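Wavside Two-Arm Bench Cell
Set-up Guide, Section 2: Planning and budgeting before you order

Issued 09/03/2018. Replaces the planning notes in the May issue.

Read this section before you fill in the order form. It covers what to measure, what to buy from us, what to buy elsewhere and what to set aside for running costs. Assembly starts in Section 3.

2.1 Who should use this section

Use this section if you are responsible for choosing or paying for the cell. If the cell has already been delivered, go to Section 3, but check your table against 2.3 first.

2.2 Decide what the cell will handle

The size and surface of the items you want to pick up decide which fingers, which mat and how many spares you need. Settle this before asking for a quotation.

1. Write down every item the arms will have to pick up, move or place. Include small things such as cards, boxes, sticks and labels.
2. Measure the thinnest edge of each item. The standard parallel fingers close fully, but a thin card is harder to pick up when it is lying flat than when it is standing on edge.
3. Note which items must not be squeezed. Decorated cakes and soft desserts should be moved on their plates.
4. Note which items have a front or a top. Printed cards and boxes usually need to finish facing a set way, and this adds to set-up time.
5. Mark any item that both arms will need to reach.
6. Send the list with your enquiry.

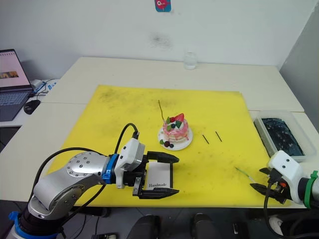

Keep a copy of the list. You will need it again in 2.6 when you work out training hours, and in Section 5 when you store the first positions.

Note: If your list changes after the quotation, tell us before the order is confirmed. Fingers can be changed at no charge up to that point. After that they are charged as spares.

Caution: The standard fingers, mats and arm covers are not approved for contact with food that will be eaten. If the food is for sale, ask for the Camargo food-contact kit and allow for it as a separate line in the budget.

2.3 Check the room and the tables

The cell can stand on one deep table or on two tables placed one behind the other. Two tables are cheaper if you already own them, but the tops must be level with each other.

1. Measure the height of the table from the floor. The arms are set up at the factory for a table 73 cm high. Tables between 70 cm and 73 cm can be used with the packing plates supplied.
2. Measure the depth of the clear working area. Allow at least 67 cm from the front edge to the nearest fixed object.
3. Push down firmly on each corner of the table. If it rocks, replace it or fix it to the floor before delivery day.
4. If you are using two tables, clamp them together. A gap will let the mat sag, and positions near the join will drift.
5. Check that there is room for a laptop and mouse to one side, outside the reach of both arms.
6. Check the power supply. Each arm needs its own socket. The laptop needs a third. Do not run both arms from one extension lead.
7. Decide where the cables will go. Those on the arms must be free to move. Those behind the tables should be tied back along the wall.

Warning: Do not place the cell where people have to lean across it to reach a window, a switch or a cupboard.

A plain wall behind the tables is best. Shiny tiles and mirrors can upset the cameras. If you cannot avoid them, budget for a matt screen. Erdale supply one that clips to the back edge of the table, and any plain board of the same height will do as well.

2.4 Choose the working surface

The arms work over a mat, which protects the tabletop and stops plates from sliding. A mat is not included in the basic price. Many sites already have something suitable.

1. Choose one plain colour. Yellow works well with white plates and dark fingers.
2. Avoid printed grids unless you want them for measuring. The cameras do not use them.
3. Choose a mat that lies flat on its own. Rolled mats keep their curl for several weeks and should be weighted before use.
4. Order two at the start. One can be washed while the other is in use.

Mats mark quickly. Stains, crumbs and scuffs will build up in the places where the arms work most. Light marking does no harm, but raised crumbs can tip a small box, and a sticky patch can hold one down. Wipe the mat between runs and replace it when the marks can no longer be cleaned off.

2.5 Choose fingers and spares

Each arm is supplied with one pair of black parallel fingers. They are a wearing part. The faces become scratched with normal use, and residue collects at the tips.
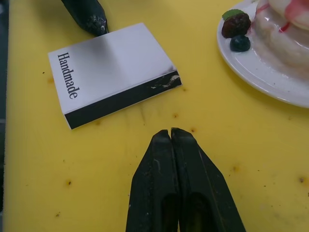 To work out how many spare pairs to buy:

1. Count one spare pair for each arm as a minimum.
2. Add one pair if the items are hard or sharp-edged.
3. Add one pair if the fingers will often touch the table or mat.
4. Add one pair if your site is more than a day from the Flesley depot.

Scratches on the finger faces do not by themselves mean that a pair must be changed. Change the pair when the tips no longer meet squarely, when a card slips at the normal grip setting, or when a crack can be seen in the slot.

Note: Change both fingers of a pair together. A new finger next to a worn one will not close evenly.

Clean residue from the tips with a damp cloth at the end of each day. Do not use a scraper. Spares lost to scraping are not covered by the warranty.

2.6 Work out the budget

Copy the headings below on to your own sheet. Enter the figures from your quotation. Prices from other suppliers should include delivery.

One-off costs

Arms, pair, with wrist cameras
Grippers and first fingers
Control laptop, if not already owned
Overhead or forward camera and stand
Tables, clamps and packing plates
Mats, two
Electrical work
Delivery and lifting
First training visit

Yearly costs

Spare fingers
Replacement mats
Cables
Service visit
Practice items and consumables
Staff time for cleaning and checks

The starter spares pack costs £669. It holds finger pairs, a set of wrist cables and a bag of fixing screws. The contents are listed on the order form and cannot be varied. If you need fingers only, it is cheaper to buy them separately.

Practice items are often left out of the budget. If the real items spoil or are costly, use models of the same size and weight for set-up and training, and bring in the real ones for the final checks. Buy more of the small items than you think you need. Cards bend, and boxes lose their printed finish at the edges from being gripped in the same place.

Allow staff time at three points: half a day to clear and prepare the room, two days for assembly and training, and a shorter period each day for the first fortnight while positions are corrected. Sites with a long item list should allow a third training day.

2.7 Buying in stages

The cell can be bought one arm at a time. This spreads the cost but has some limits.

1. Order the left arm first. The control software expects it.
2. Buy the full table space at the start, even if half of it will stand clear.
3. Have all the sockets fitted in one visit.
4. Order the second arm within the same software year. Later orders may need a paid upgrade to the first arm.
5. Book a second training visit. Work shared between two arms is not covered in the first.

Caution: Do not fit a second-hand arm from another cell without sending us its serial number. The collars and joints changed between versions and some will not line up.

2.8 Before you send the order

Check each point and sign the bottom of the form.

1. Item list complete and attached.
2. Table height and depth entered in centimetres.
3. Number of sockets confirmed.
4. Mat colour and size chosen.
5. Spare fingers counted as in 2.5.
6. Food-contact kit ordered, or marked as not needed.
7. Training days agreed with the people who will attend.
8. Delivery route measured, including doors and any lift.

Send the form to the Flesley depot with the purchase order number. Orders without a table height are held until it is supplied. Delivery dates are given when the order is confirmed, and you should not clear the room or book an electrician until you have one in writing.

Go to Section 3 for unpacking and fixing the arm bases.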